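Everyone in my feed is doing the "buy less, buy better" thing again this September, so I want to talk about cost per wear. I've been chewing on it for days and I don't think it holds up.

The pitch goes: divide the price by the number of times you'll wear it. A $180 shirt worn 200 times is 90 cents a wear. A $12 shirt worn 6 times is two bucks. So the expensive shirt is the cheap one. Neat! Where did the 200 come from, though?

It came from the person selling the shirt. Skonwood puts the number right on the product page now, under the size chart. I wrote and asked how they got it. The answer was "based on typical use." Typical for whom? No reply to that one.

My own record with pricey basics isn't great. I had a Skonwood tee that got a hole at the hem in its first year. I also have a plain one from a three-pack at a gas station that I've slept in, painted in and worn to two weddings (under things). Go figure.

And yes, I tried the app. Flurkow, the one where you log every outfit. It told me my closet had an "efficiency score" and then showed me a link to buy a coat. I deleted it after 20 days.

The shirts I reach for are dull. Gray, soft, a logo on the front, bought for no reason I can remember. None of them would make a good post about investment dressing.
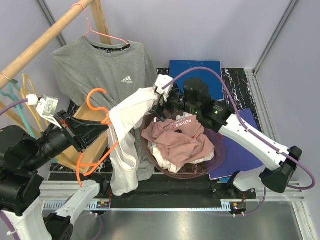
Nikola Tokarz replied that I'm being unfair, that the math at least makes people stop before they buy, and that she's skipped a lot of junk by asking herself how often she'd wear it.

Okay, fair. Asking the question is fine. What bugs me is when a store answers it for you, to two decimal places, next to the Add to Cart button.

Also the sums leave things out. Dry cleaning. The tailor. The wool sweater you're scared to wear on the bus, so you don't. A cheap thing you wear without thinking gets a lot of wears, and the formula should love it, but I never see it in the ads.

Somebody sent me the Gajewski survey as proof that people keep expensive clothes longer. 3884 people answered. All of them were Gajewski customers on the mailing list, and they were asked how long they "expect" to keep things. I expect to floss every day.

Jolanta Pietrzak wants to know what I'd do instead. Nothing clever. Wear what's in the drawer, sew the button back on, wash it cold, and buy the next one when the old one is past saving. If it's on sale, good.

If Skonwood ever publishes how they got to 200 I'll read it and post it, even if it makes me look dumb. I've asked 3 times now.

Contact | © 2022 | Back to top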